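## 4. Bins, Bags and the Floor Around Them

Your Talura suite comes with a carpet, a wall, and at least one bin. The first two look after themselves. The bin needs you, and this section explains how to keep it on speaking terms with the rest of the office.

It applies to all suites at Steltavgate, including the ones on the upper floor that were told in October they'd be getting their own section. They aren't. This is it.

### 4.1 What you should have

- One standing bin with lid for each work area
- A roll of thin plastic liners (supply cupboard, second shelf, behind the coffee filters)
- A Wamier bin card, which goes on the wall and tells you what belongs in which color of lid

If the card is missing, ask at the front desk for another. Please don't draw your own. We have seen the ones people draw.

### 4.2 Placing the bin

1. Pick a spot near a wall corner, on the carpet, where the lid can open all the way.
2. Keep it clear of doors. A bin behind a door works beautifully until somebody opens the door.
3. Leave enough floor in front of it for a person to stand and bend over. You will do more bending than you expect.
4. Press down on the rim and check that the bin doesn't rock. If it does, move it a little to one side and try again.

**Note:** Our bins are narrower at the base than at the top. They stand up fine when empty and fine when full, but a heavy bag leaning on one side of the rim will tip them. Put heavy things in first, or take them straight down to the loading area.

### 4.3 Fitting a fresh liner

1. Tear one liner off the roll along the perforation. If you get 2, put one back for next time.
2. Find the open end. Both ends look the same. Rub the edge between your fingers until it separates, and if it doesn't, try the other end.
3. Shake the liner open over the bin, well away from anybody's coffee.
4. Take off the lid, or swing it back if yours is hinged.
5. Push the liner down to the base and smooth it against the sides. Trapped air will push it back up — slide a hand down between liner and bin to let it out.
6. Fold the top over the rim by a hand's width, all the way around.
7. Put the lid back. Check that only a little plastic shows beneath it.

**Caution:** Never put a second liner inside a full one to "get another day out of it." You will get another day. You will also get the day after that, which is worse.

### 4.4 Loose bags

Most of what ends up on the carpet in these suites is bags: lunch bags, packing bags, liners that never made it to the bin. They weigh next to nothing and travel on any draft from the vents, usually toward whoever is on the phone.

1. Pick the bag up from the middle and let the ends hang.
2. Feel for anything left inside. Pens, keys and half a sandwich have all been reported.
3. Squeeze the air out. A bag thrown away full of air takes up the room of 13 that weren't.
4. If it's clean and whole, fold it and put it in the drawer under the printer. If it's neither, carry it to the bin listed on your card.
5. Look at the floor again before you walk off. Clear scraps and bits of tape hide well in a striped carpet.

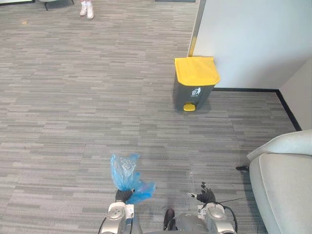
*Fig. 4-1. Blue bag held above the carpet; yellow-lidded bin by the wall corner.*

**Note:** Lid colors follow the bin card for your own suite. If you have moved over from the Rothe building, forget what you learned there. Their yellow and our yellow have never agreed.

### 4.5 Looking after the carpet

The pattern forgives crumbs, at least to the eye. Vacuum along the stripes first and then across them, and move the bin when you do. A clean ring where it used to stand gives the game away.

For spills:

1. Blot with a dry cloth. Don't rub.
2. Dab with cool water and blot again.
3. Keep chairs and feet off the patch until it dries.
4. If a mark remains, report it at the front desk with your suite number. Moving the bin on top of it doesn't count as a report.

**Caution:** No bleach and no colored cleaning sprays on the carpet. Gray is easy to live with until one square of it turns orange.

### 4.6 Emptying

Tie the liner before lifting it, then lift straight up with both hands. If it sticks, tip the bin slightly to let air in at the bottom. Full bags go to the loading area by 5 p.m. and never in the hallway, however briefly you mean to leave them there.

For missing lids, see Section 9, Replacement Parts.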